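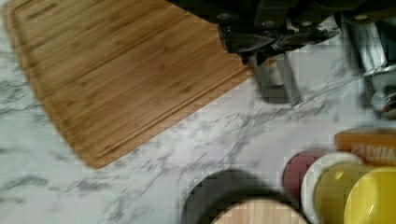 Abena Abubakari: Comprei a Momance em março para cortar pão e agora corto tudo nela, menos o pão, porque o meu marido acha que as migalhas no sulco são uma ofensa pessoal. O sulco também se limpa com uma escova de dentes velha. Podiam dizer isso na página.

Fica dito. A escova de dentes velha funciona, a escova de lavar louça funciona melhor, e quanto ao marido não temos acessório em catálogo.

# Tábua de corte Momance, em bambu, com sulco

**Referência:** 3965
**Marca:** Geltus
**Material:** bambu em tiras coladas
**Forma:** retangular, cantos arredondados
**Sulco:** a toda a volta, junto ao rebordo
**Máquina de lavar louça:** não
**Devolução:** 100 dias, desde que ainda se reconheça a tábua

A Momance é uma tábua grande. Convém começar por aqui, porque metade das perguntas que nos chegam ao balcão são de pessoas que a compraram sem medir nada e descobriram em casa que a gaveta dos panos tem limites. Ela não cabe na gaveta dos panos. Também não cabe no lava-loiça de uma cuba pequena, pelo menos deitada, e lava-se de pé, uma metade de cada vez, com a dignidade possível.

Em troca, cabe-lhe em cima uma couve inteira. Cabe um frango assado com as pernas abertas e espaço para a faca. Cabe a cebola já picada num canto enquanto se pica a cenoura no outro, e aquela tigela que toda a gente jura que não pousa em cima da tábua e que acaba sempre lá.

## O bambu

O bambu é tecnicamente uma erva, facto que o Seidu Agbenyega, da nossa oficina, conta a todos os clientes, incluindo os que só vieram perguntar as horas. As tiras são coladas lado a lado, o que dá aquele riscado ao comprido em tons de mel e castanho. Não há duas tábuas iguais: umas saem mais claras, outras trazem uma risca escura onde ninguém a pediu. Não aceitamos encomendas com indicação de risca. Já tentaram.

É um material duro. As facas marcam-no menos do que marcam o pinho, e ele, por sua vez, cansa um pouco mais o fio das facas. Quem afia a sua todos os meses não vai notar. Quem não a afia desde o casamento também não, por outros motivos.
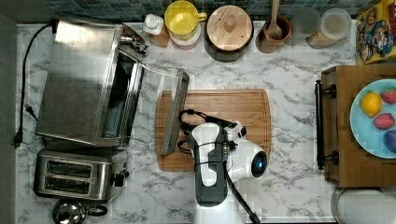

*A Momance na bancada, entre o forninho e o tabuleiro da fruta.*

## Onde a pôr

A tábua foi pensada para viver em cima da bancada. Isto parece uma frase de catálogo, e é, mas traz uma consequência prática: quem tem o forninho, a torradeira e a chaleira todos do mesmo lado devia medir o que sobra antes de nos escrever. E devia medir com a porta do forninho aberta, conforme o lado para onde ela abre. Uma porta de vidro por cima da tábua rouba precisamente o canto onde se ia pousar o alho.

Em mármore, ou em qualquer tampo polido, recomendamos a base antiderrapante Amegashie, que se vende à parte. Um pano húmido bem torcido, dobrado em dois, faz o mesmo trabalho e não se vende à parte. A Sunita Delacroix, das encomendas, pediu que esta última frase fosse retirada. Discutiu-se o assunto e ficou.

Evite encostar a tábua a uma fonte de calor durante horas. O bambu seca, encolhe de um lado e depois passa o resto da vida a abanar quando se corta, como as mesas de esplanada. Se isso já aconteceu, deite-a com a face côncava para baixo sobre um pano ligeiramente húmido, durante uma noite, e veja de manhã. Às vezes volta ao sítio. Outras vezes ganhou uma tábua de queijos com personalidade.

## O sulco

Serve para apanhar o sumo. É pouco fundo: chega para um tomate maduro, para duas laranjas e para uma carne que tenha descansado antes de ser cortada. Não chega para uma melancia. Recebemos uma reclamação por causa de uma melancia, com fotografias, e reconhecemos que as fotografias eram impressionantes.

Para esvaziar, incline a tábua por um canto, sobre a taça ou sobre o tacho do molho. Os cantos do sulco são curvos e o líquido dá a volta sem grande drama. Sai melhor devagar.

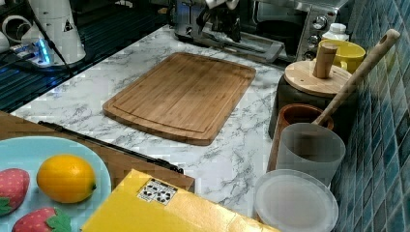 Catálogo Geltus, n.º 122, p. 100

## Tratamento

A tábua chega com uma primeira demão de óleo. Antes de a usar, passe-a por água morna, seque-a com um pano e deixe-a de pé até ao dia seguinte. Sabemos que não vai esperar até ao dia seguinte. Ao menos seque-a.

Depois disso, a rotina é curta:

- Lave à mão, com pouca água e detergente normal, dos dois lados. Se molhar só um, ela empena para vingar o outro.
- Seque e guarde de pé, com ar à volta.
- Cheiro a cebola: sal grosso e meio limão, esfregados no sentido das tiras.
- Óleo uma vez por mês no primeiro ano, e depois quando a superfície ficar baça ou quando a consciência pesar.

Usamos e vendemos o óleo mineral Trivoditz, em frasco com conta-gotas. Aplica-se pouco, espalha-se com um pano velho, espera-se uma noite e limpa-se o excesso. Não use azeite, por muito bom que seja o do seu tio. O azeite rança, e a tábua fica a cheirar a despensa de casa fechada até à próxima lixadela.

A propósito de lixar: dá para fazer em casa, com lixa fina e paciência, sempre ao comprido. O Seidu também o faz na oficina, por um preço que depende do estado da tábua e, suspeitamos, do que o dono lhe responder quando ele falar da erva.

## Perguntas que nos fazem

**Posso cortar carne crua e legumes na mesma tábua?**
Pode, lavando-a bem pelo meio, ou usando uma face para cada coisa. A face de baixo é lisa e sem sulco. Se tem memória fraca para faces, compre outra tábua para a carne. Não precisa de ser a nossa.

**A minha tem as bordas mais escuras do que o meio. Vem com defeito?**
Não. Nos topos vê-se o corte das fibras, que bebe mais óleo e escurece mais depressa. É também por ali que entra a água, por isso insista com o óleo nessas bordas.

**Aguenta um tacho quente?**
Um instante, enquanto se procura a base de cortiça. Se o tacho lá ficar durante o jantar, fica também a marca, redonda e muito bem definida, para mostrar às visitas.

**E se for à máquina só uma vez?**
O Ayuba Nutsugah pôs a dele na máquina só uma vez. Tem agora várias tiras de bambu muito limpas e um bom suporte para tomateiros.

**Serve para amassar pão?**
Para um pão pequeno, sim, desde que vire a tábua e use a face lisa. Do lado do sulco, a massa mete-se onde não deve e seca lá dentro, e voltamos à escova de dentes da Abena Abubakari.

## O que vem na caixa

A tábua, um cartão com as instruções de tratamento e papel pardo em quantidade que alguns clientes consideram excessiva. Os pés de borracha não vêm porque não existem: com pés, perdia-se a segunda face.

A Sena Odoi, que embala as encomendas de manhã, pede que guardem o papel. Serve para forrar a gaveta dos panos, aquela onde a tábua não cabe, e serve sobretudo para a devolução, se for caso disso.

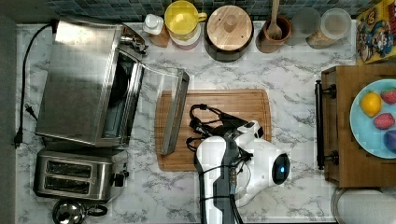 Quanto à convivência com o resto da cozinha, a regra da casa é deixar a tábua livre de tudo o que não se vá cortar. A canister da tampa de madeira, os frascos dos cereais e a jarra encostam-se à parede e ficam lá, ao alcance do braço. A colher de pau tem o seu pote. A fruta tem prato próprio e não rebola para a zona da faca. Ao fim de uma semana há correio em cima da tábua, naturalmente, e uma chave que não abre nada, mas o princípio mantém-se.

## Encomendar

Indique a referência 3965 e diga se quer juntar a base Amegashie ou o óleo Trivoditz. Quem encomenda até ao meio-dia apanha a recolha da tarde. Quem encomenda depois apanha a seguinte, ainda que escreva URGENTE no campo das observações.

Na loja há uma Momance no balcão, com uso, riscos e uma mancha de beterraba que já ninguém tenta tirar. Pode pegar-lhe, virá-la e tomar-lhe o peso. Traga a medida da bancada escrita num papel. E a da gaveta, se ainda tiver esperança.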